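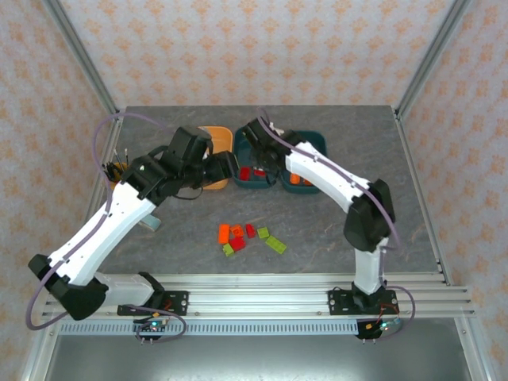

Monday, August 5, 2019

Blocks again. Heather Ritchie is convinced that sorting by color is the way to go, one bin per color, everything has a home, and so on. She got this from a woman in Dronddale who sells the idea to parents for 20 dollars a session. I said I'd try it. I didn't say I believed in it.

The orange block in the teal tray is what bothers me. There's an orange bin on the same table! If the bins are supposed to match the blocks, that one is in the wrong place, and if they aren't supposed to match, then why did we argue over bin colors for half of Saturday? Two reds in the middle tray, fine, I can live with that. The pile in the middle I'm leaving out of it for now.

Facundo Durán says kids don't sort by color anyway, they sort by what they want to build next. He has raised 2 of them so I suppose he'd know, though his own living room in Kumside doesn't make much of a case for any method at all.

Also not sure about the paper with the orange and beige motifs. Heather calls it cheerful. Next to the gray marble pattern it looks to me like a grandmother's hallway met a bank counter. I've been told I'll get used to it.

She wants to do the big box next, the one from the Bonley sale, 400 pieces if the label is right, and I have doubts about the label too. I asked for September. She said Thursday. Need to call Dinsa back regarding the shelf, they still haven't said if the price includes the brackets.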